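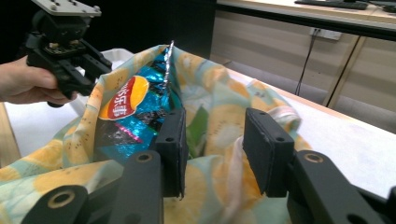

Fabric bag and crisp packet, with the flat finger pads.

Search this site Search

Comparing two sets of finger pads

January 8, 2022

In the last issue we promised some results from the bench in Zindari. We are comparing the hand-held grippers with two kinds of pads, the Teuber pads and our own Orkitz pads, and the task is always packing: snack packets and a soft cloth bag. A box would be easier, but our users do not pack boxes, they pack shopping.
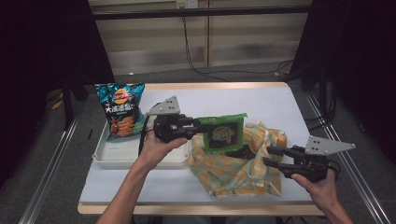 So far we have recorded 1407 grasps. With a full packet both pads are good. The difference comes at the sealed seam, where the foil is thin and slides away if the operator closes too fast. In the first 200 grasps on the seam, the Orkitz pads lost the packet 33 times. The Teuber pads lost it less often, but they are stiffer and they leave a mark on the foil, what our partners at Pelivness do not like.

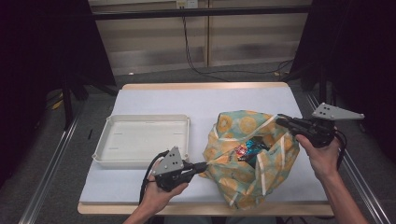
The bag remains the difficult part. One hand must keep the cloth still while the other one works at the opening, and the cables pull a little on the wrist. In August we will repeat everything with longer cables and a softer pad. If you have a bag which always falls closed, please send it to us.

Contact | © 2022 Orkitz | Back to top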